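Wiltlow clears its bedrooms, one towel at a time

WILTLOW - The town's great September bedroom clear-out reached its second weekend on Sunday, and the charity shop on Dorlow Street has already run out of places to put things.

The idea came from Lleucu Rosser, who manages the shop and who admits she may have undersold it. Residents were asked to pick one bedroom, put everything that had drifted onto the bed back where it belonged, and bring in whatever had no home to go to. She had hoped for a dozen households. She got 33, and 64 bags by closing time, 6 of them containing nothing but pillowcases.

"I asked for one bag each," Rosser said. "People in this town have never been good at one of anything."

The rules are short. Start with the bed, fold the linen first, and leave the wardrobe for last, as an open wardrobe door has been known to swallow an entire afternoon. Books and binders are exempt, following complaints.

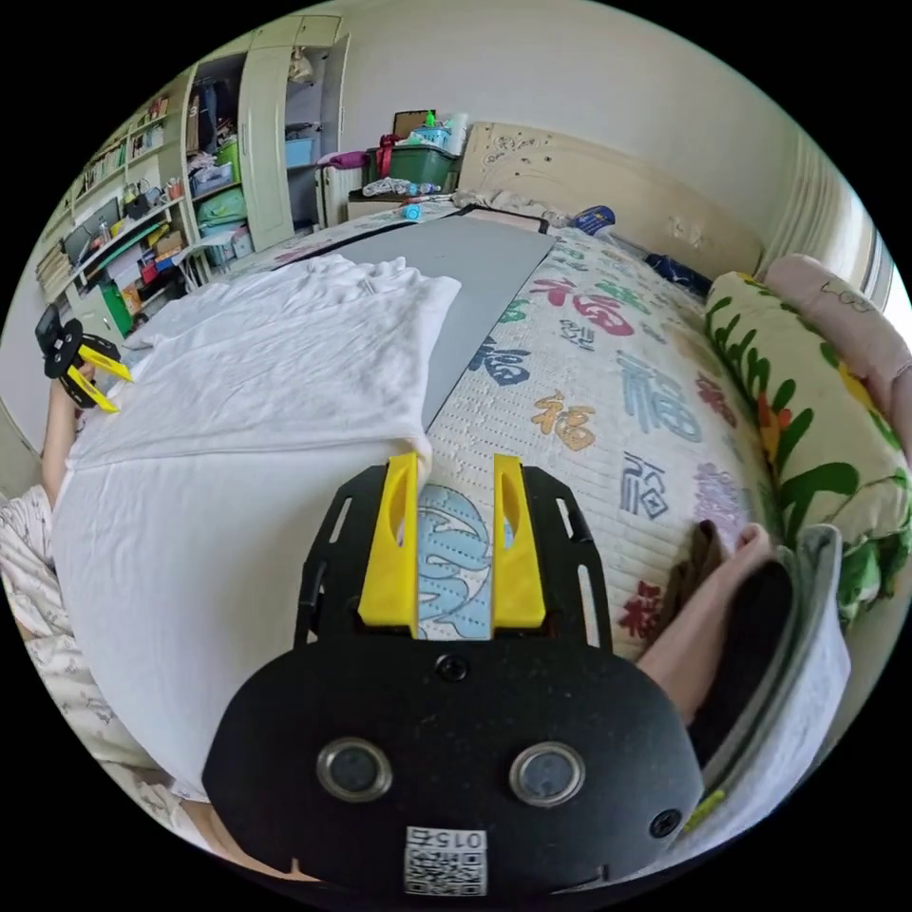 Towels have been the sticking point. Amado Baluyot, a retired hotel laundry supervisor, ran two folding sessions in the shop's back room and found opinion sharply divided between thirds and quarters. He teaches thirds. A small group from Kema Road walked out - briefly, it was raining - and returned to fold in quarters at a separate table.

Bedspreads are a more tender subject. Rosser said hardly any have come in, and two that did were collected again before lunch by the people who had donated them. Storage bins, on the other hand, are arriving faster than they can be priced, many of them bought for last year's clear-out.

The shop will take bags until the end of the month, from 10 a.m. daily. Pillows can't be accepted. Anyone missing a left slipper, brown, size nine, should ask at the counter.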